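May, bench notes, Lulo arm, tidy-up task

Start 9:20. Same policy as last entry, no retraining. Swapped the finger pads before starting because the left one was peeling again. Pads from the Ollirby box, not the old ones. Remember to order more.

Question for this round is still the one Jollimora asked us: can the arm clear a meeting room table at the end of the day without a person standing by. They don't care how long it takes as long as it's done by morning. Items go in the basket, then the table gets wiped. We are only doing the first half. Wiping is parked until the force readings stop drifting.

36 runs before lunch. Soft things went fine. Pens still bad, it pushes them along the table and then closes on air. Puzzle cube is slow because the shape changes every time someone fiddles with it, so please leave it alone between runs or write down that you moved it.

Episode 915 is the one to look at if you only look at one. Went for the eraser, stopped short, backed off, went again from the same side. Did that 3 times and hit the 20 second timeout. Log says grasp confidence was high the whole way, so the stop came from somewhere else. My guess is the table height in the config. It was measured before we shimmed the legs.

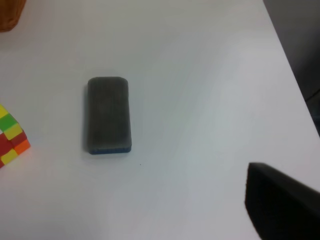

Remeasured the height after lunch and put the new value in the Baidoo config file, old one commented out underneath. Haven't rerun yet. If the short stops go away with that one change, good, and we can get back to pens. If they don't, check the wrist calibration next and leave the policy alone.

As for the Jollimora question, my answer today is no. A person would do this table in less time than one of our timeouts. It does most of the easy items, but somebody has to come in and get the rest, and then you may as well have sent them in the first place.

To do: rerun with new height, pens with the narrow grip, find the other charger.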